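Homley Code of Practice

The Homley Code of Practice is a voluntary set of rules for the use of robot arms in furnished homes and home-like test rooms. It was drawn up by the Homley working group and first issued in April 2021. The code has 47 clauses in 6 parts and applies to single-arm and two-arm machines that handle household objects.

Scope

The code covers work near furniture, kitchen counters and small appliances. Factory cells are excluded and fall under the separate Kulen rules.

Contact and clearance

Part 2 deals with movement close to fixed surfaces. Drawer pulls, knobs and rails are classed as contact points, and the operator must list them before a session begins. Wood surfaces are classed as markable.
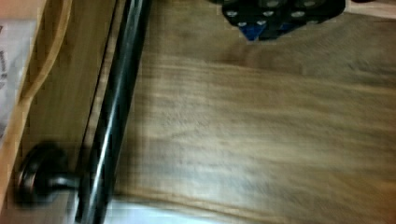 Speed must be reduced before the gripper reaches a listed contact point. An arm that touches a surface outside the list is to be stopped and the contact entered in the session log. Logs are kept for four years. The Genley edition shortens this period to two years for test rooms.

Counters and appliances

Part 4 sets out how a counter is to be prepared. Household items may remain in place, including food, provided that the operator has recorded them. Power cords must be noted separately from the robot's own cables. Knives and open liquids are not permitted within reach of the arm.

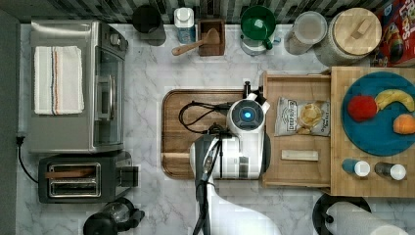 A robot on a kitchen counter, with a toaster oven at left and a plate of fruit at right.

Revision

A December amendment added the Stubbs checklist, a one-page form completed at the start and end of each session.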